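Etia Paired Gripper Station, Bed Cell - Setup and Care Notes

README for the cell and its recordings

1. Purpose

These notes cover the installation, routine care and minor repair of the bed cell at the Clakville site. The cell consists of a double bed, a marked wall and one pair of hand-held grippers of the Etia type. It is used to record two-handed work with cloth: picking up, spreading, folding and setting aside. The resulting set is released under the name Rozīte and holds 3,652 episodes, of which 507 are held back for testing.

The notes are maintained by Laimutė Kivi. Questions on hardware should be sent to Ott Lill, and questions on the recordings to Inese Ozoliņš.

2. Placing the pair

The operator stands at the open side of the bed, facing the marked wall. Both grippers are switched on before they are lifted over the bed and are held with the jaws pointing forward and inward. The labels must remain readable, as the left and right units are calibrated separately and their files are not interchangeable. Check the indicator lights on each unit at this point. A unit that shows no light is returned to the bench and is not used until it has been charged and checked.

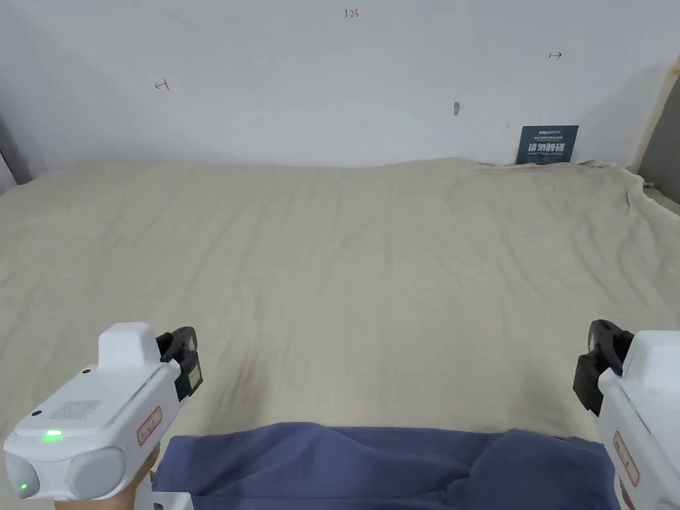
Can the left and right units be swapped if one of them fails?
Only after recalibration, and the spare must be entered in the cell log under the side on which it will be used.

The wall marks serve as references for the start of a session. They are written directly on the paint and are renewed by hand when they fade. Do not clean the wall with solvent. If a mark is lost, stop work and ask Laimutė Kivi to measure it again from the drawing kept at Brestville. Marks should not be redrawn from memory or from earlier recordings.

The sheet or duvet is left with its natural creases. Operators should not smooth it between episodes unless the task card calls for it.

3. Jaws and linkage

The jaws are the part of the unit that wears fastest. Each is carried on a linkage with round pivots at the shoulders and at the lower corners. Before the first episode, close the jaws fully and confirm that the tips meet without a step between them. Open and close them 8 times, listening for clicking at the pivots.

If the tips do not meet:

- Switch the unit off and set it down on a flat surface.
- Loosen the hex screws near the tips by a quarter turn.
- Bring the jaws together by hand and hold them closed.
- Tighten the screws in turn, a little at a time.
- Repeat the opening and closing check.

Cloth can be drawn into the linkage when a garment is gripped close to a fold. Release the jaws and ease the fabric out toward the tips. It must never be pulled back through the pivots. Loose threads are removed with tweezers at the end of the session.
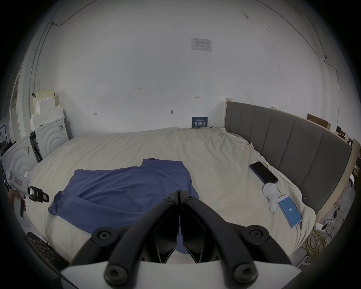 Reading time: 4 minutes

Controllers and phones used with the cell may rest on the bed during setup - they are part of the normal working arrangement. Their positions are not fixed and no annotation is supplied for them. Users who train on the set should expect such items to appear in some episodes and to be absent from others.

Cables and power strips stay at floor level. The operator's path along the bed is checked before each session, and any cable lying across it is moved.

4. Finger pads

The textured pads are wiped with a dry lint-free cloth after every session. Oil, hand cream and fabric softener all reduce grip, and a pad that still slips after wiping is replaced. Pads are replaced in pairs, so that both fingers of a unit carry the same wear. A full change for the cell therefore takes four pads.

After a change, view the live picture from the unit with the jaws open. Both fingers should appear at the same height, one on each side, with the work area clear between them. A finger that sits higher than its partner usually points to a bracket screw that has not been fully tightened. Zdenka Nikolaidis keeps the reference pictures for both units. 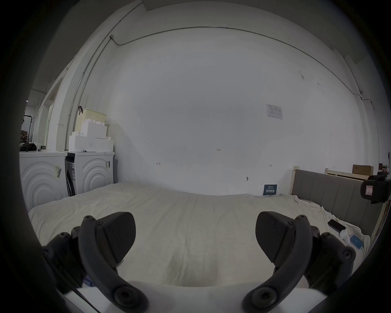

Last changed: August, by L. Kivi

The dark circular border in the gripper views comes from the wide lens and is left in the released files. It has not been cropped or masked. Users who need a rectangular view should crop on their own side and state the crop in any published results.

5. Known issues

- The white wall can appear overexposed in early morning recordings. Sessions now begin at 9:30 a.m.
- The numbers written on the wall are not episode labels and must not be parsed as such.
- Furniture, appliances and stored goods near the bed may change place between sessions.

6. Reporting faults

Faults are entered in the cell log with the side, the part and the action taken. Repairs beyond pads, tips and bracket screws are carried out at Brestville by Laine Grigaitė. Units sent for repair travel with the jaws closed and the battery removed.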